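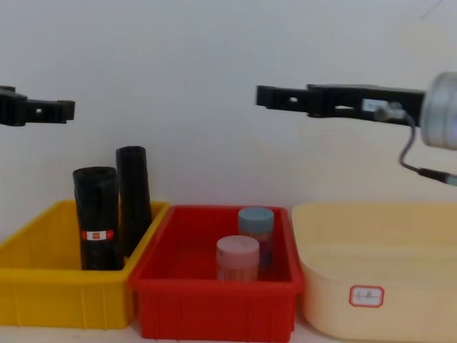
The Dridar 200 is a reflective warning triangle for drivers who break down or stop after a collision. It folds flat and comes in a hard sleeve that fits under most front seats. The sleeve is yellow, much the same as a yellow plastic bin, so it shows up in a dark boot. Weighted feet keep the triangle upright on a windy verge.

Home Roadside Lighting First aid Trade orders Contact

Each side measures 56 cm and the pack holds 2 triangles. Do not use them on a motorway. Spare feet are sold separately under part number 112.

Orders placed before noon on Monday leave our Storklow depot the same day. For fleet prices, ask for Eluned Maddocks.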